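Lerko word list, README

Lerko is a small list of English words and short phrases that are printed on home textiles, such as duvet covers, pillowcases and towels. I started it because I translate product texts and I could not find any list of this kind. Version 3 has over 800 entries.

What is in the files

entries.csv has one phrase per line, with the item type, the letter style (cursive, block or mixed) and a note.
variants.csv has spellings which differ only in capital letters or punctuation.

Navy cursive "night" on a salmon-pink duvet, item type "bedding", style "cursive".

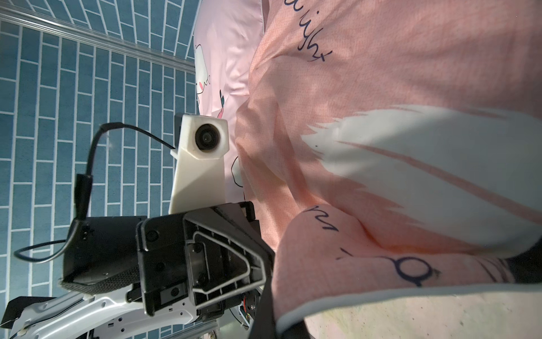 Samuele Mancuso wrote that single words should not stand in the same file as full phrases, as they make the phrase length statistics useless. I agree with this in part. From the next version there will be a column "length" — the file itself stays as one.

How it was collected

Phrases were typed by hand from shop shelves, catalogs and homes in Clatholm, between March and September. Each entry was checked by a second reader, mostly Veronika Pfister. When we did not agree on a letter, the entry was marked "unsure". There are 70 such entries.

Items without words are kept in blanks.csv, with the motif only.

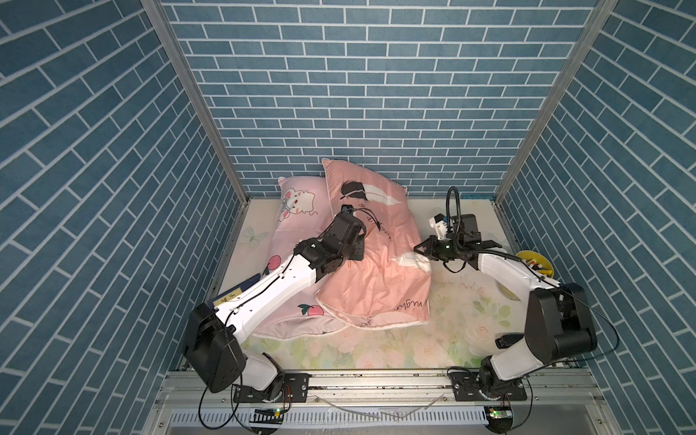
Cat and strawberries on a light pink pillow, motif "animal, fruit".

Known problems

Bedding is too strong in the list, towels are weak. Phrases in languages other than English were left out, also when they stood next to an English one. Please do not use the list to say what is popular in shops, it was not sampled for this.

Corrections are welcome by mail, please give the line number.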